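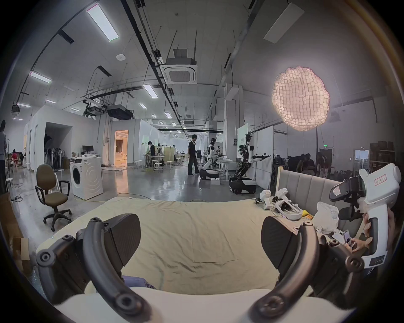

Grostell opens furnished test floor for beds, bedding and laundry

12/9/22

14 shares | 0 comments

Grostell, the contract furnishing and textile testing firm, has opened a furnished test floor in which beds, sheets and clothing can be assessed in one open workshop. The floor is available to manufacturers, hotel suppliers and landlords from January.

The floor is laid out with household and office items on polished concrete. A large bed with a padded, light grey upholstered headboard is in use for the first round of work, currently dressed with a beige sheet. A white front-loading washing machine, a rack for hanging garments, a standing fan and a desk with a monitor share the same open space.

Grostell's earlier work was carried out on sample panels cut to size and mounted on benches. Panels give repeatable figures for abrasion and seam strength, but they do not show how a fitted sheet behaves at the corners of a full mattress, or how a headboard cover wears where pillows are pushed against it. The new floor was planned to supply that second set of results.

"A bench test will tell you when a fabric fails," said Cyril Mellor, technical manager at Grostell. "It will not tell you that the sheet rides up on one side every time the bed is made. For that you need the bed, and you need someone to make it again and again."

Bedding programme

The opening programme covers sheets supplied by Psarras and upholstered headboards supplied by Plekar. Each sheet design will be put through 100 cycles of fitting, use, stripping and washing. Creasing is graded by two assessors working separately, with a third called in where the grades differ by more than one step. Sheets are not ironed between cycles unless the supplier's care label requires it.

Headboards are checked for cover tension, loose stitching and movement at the fixings. The vertical channels found on many current designs are assessed separately, as dust and lint collect along the seams and cleaning methods vary. Plekar has asked for three methods to be compared: dry brushing, a vacuum nozzle and a damp cloth.

A further part of the programme deals with small items left on the bed, such as phones, packets and carrier bags. Assessors record whether the sheet shifts when items are picked up and whether the surface marks. Gunhild Ingvarsson, who leads the bedding programme, said suppliers had requested the work.

"Returned sheets come back with snags, and the customer rarely knows the cause," she said. "We would like to be able to give the supplier a short list of likely ones, with the test record behind each."

Laundry and garments

Garment work will begin once the first bedding cycles are complete. Clothing will be washed, hung and graded for shape after drying. Load weight, detergent dose and spin speed are logged for every wash. Hanging times are fixed in advance – garments taken down early are excluded from the results.

Barry Bramwell, commercial director, said bookings would be taken in blocks of five working days. Clients may attend on any day of their block and will receive a written report with the full grading sheets attached. Raw data is retained by Grostell for repeat testing.

Notes to editors

Grostell tests furniture, bedding and garments for trade clients. The firm holds records for 2,000 fabrics.

Requests for test schedules and sample requirements should be sent to Phyllis Haworth in the Grostell client office. Technical questions should be marked for the attention of Cyril Mellor.

Related releases

Plekar revises fixing kit for upholstered headboards
Grostell publishes guidance on sheet corner depth
Brindov appoints Howard Sugden to lead textile buying
Psarras adds care label notes for easy-care sheets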